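4.2 Party Statements and the Timing of Endorsements

We turn now to the question that first drew us to this material, which is how parties talk to one another in the weeks before a regional vote. It would be easy to suppose that the sharpest language comes near the end, when everyone is tired and the posters are already up. Our reading of the Muvevus collection suggests something a little different, and we would like to take our time with it.

The collection holds 3202 public statements issued by parties, their youth wings and the many small groups that gather around them. Of these, 827 name a rival within the same party or alliance – a larger share than we had expected when we began. Most were issued before candidates had been formally chosen, and the tone softened a good deal once the nominations closed in March. Former opponents thanked each other warmly, sometimes in nearly the same words they had used to complain.

Varkgate is a good case to linger on. The district had roughly 2000 registered party delegates, and two camps courted them all through the winter. Each camp accused the other of taking orders from the capital, and each described itself as the true home of local members. We coded these statements by hand, reading every one twice (a slow business, but we grew rather fond of it), and settled differences by talking them through. The coded statements were then stored in Prodex, where they can be searched by sender, target and stage of the campaign.

Endorsements followed a pattern of their own. Small groups tended to wait until a larger one had spoken, and then to speak quickly, often within a day or so. We read this as caution more than strategy, though the two are hard to tell apart from the outside.
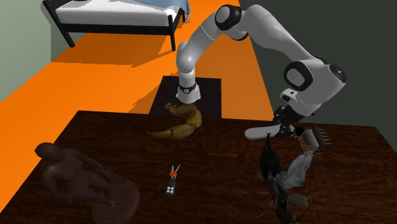 Figure 3. Simulated arm and table.

Ra, on reading an earlier draft of this section, objected that late endorsements may simply reflect slow internal meetings, and that a group which votes on every statement will always look cautious beside one whose chair can sign alone. We think the point is a fair one. Our coding records when a statement was released and says nothing of when it was agreed, so the Varkgate figures should be read with that in mind – particularly for the smaller groups, whose minutes we were unable to obtain. Section 4.3 returns to the matter using the delegates' own letters.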